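Table Storage FAQ
By Siebe Boersma
Dec 1, 2020
Last updated: June
2 min read

Can tape rolls go in an open rack?
Yes. Lay them flat so they don't roll when the table gets bumped. At Budamstead we keep packing tape this way - one layer only.

What about small parts?
Use a clear box with a lid. You can check what's inside without opening it.

Does the rack need a liner?
Only for things narrow enough to slip between the bars.

How much can one rack hold?
Ours takes 8 rolls. Past that, start a second rack.

Do I need a cloth under it?
It saves the tabletop from scratches. Shake it out weekly.

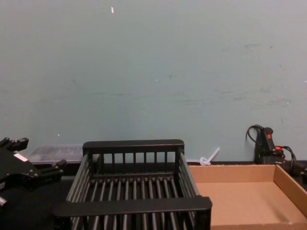
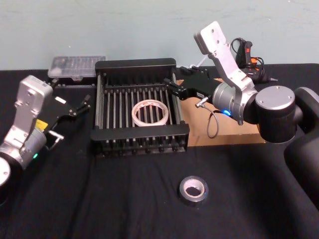

Black rack on the covered work table, with the clear plastic case behind it.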